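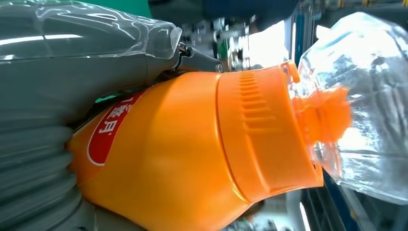

Neltidstead Passenger Levy

By Cameron Baxter
23 April 2019
Print | E-mail | 5 shares | 2 comments

The Neltidstead Passenger Levy is a charge on every person who boards or leaves a commercial ship at the port of Neltidstead. It is collected by the port office from the ship operators, and most operators add it to the price of the ticket. The levy is best known for the long dispute between the city and the state government over who has the right to set it.

Origin

The levy was introduced in 1914, when the city wanted to replace the old timber landing with a stone one and had not enough money for the work. The council of that time copied the wording from a similar charge in Marstead, a smaller port farther up the coast. The text was short. It fixed the amount, named the port office as collector and said that the money must be used "for the landing and its approaches." It did not say when the levy should end, and this omission became important later.

When the stone landing was paid for, the council continued to collect the charge and used it for dredging and for the road behind the customs house. Complaints from ship operators were regular but had little effect, as the amount was low and the port was busy.

Dispute with the state

The dispute started when the state legislature passed a general law on port charges. Under this law a port could collect a passenger charge only with the approval of the governor's office, and the approval had to be renewed every 4 years. Neltidstead took the position that its levy was older than the law and for this reason did not fall under it. The state attorney's office answered that the law made no exception for older charges.
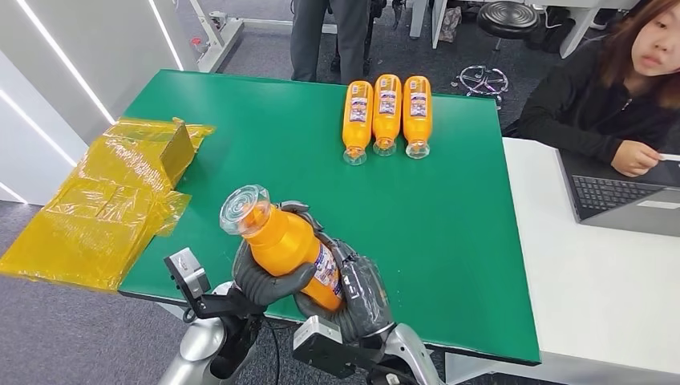
Robotic hand holding an orange plastic bottle above a green tabletop.

The Khamphan Line, which operated the overnight ship to Marstead, stopped paying the levy and placed the money in a separate bank account until a court would decide. The city then refused the company its usual berth. For one summer the ships of the Khamphan Line used the outer berth, which has no covered waiting area, and passengers had to walk to the terminal with their luggage. The company sued the city in March of the next year.

The court of first instance decided for the city. The appeals court reversed this in part. It found that the city could keep the levy in its original form, but that each increase made after the state law needed approval like any other port charge. Both sides described the ruling as a success. The city had to return the difference to the operators, and the berth was given back to the Khamphan Line under a separate agreement.

Skament agreement

The present rules come from the Skament agreement, named after the district of Neltidstead where the port office stands. It was signed by the city, the state port department and the operators.

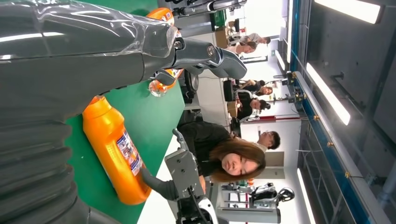
The agreement keeps the levy at one rate for day ships and a higher rate for ships with cabins. Children under the age of 5 are exempt, and so are crew members. The port office must publish the income and the use of the money each spring. Changes of the rate are proposed by the city council and go to the governor's office, which has a fixed period to object. If it does not object, the new rate is valid from the start of the following season.

Criticism

Residents of Marstead have criticized that they pay twice when they travel for work, once in each port. A discount for frequent travelers was discussed in the council of Neltidstead and was not adopted. Some members of the legislature have also asked that the phrase "its approaches" be defined, as the city has used levy income for street lighting at some distance from the water.

See also: Port of Marstead; Khamphan Line; Port charges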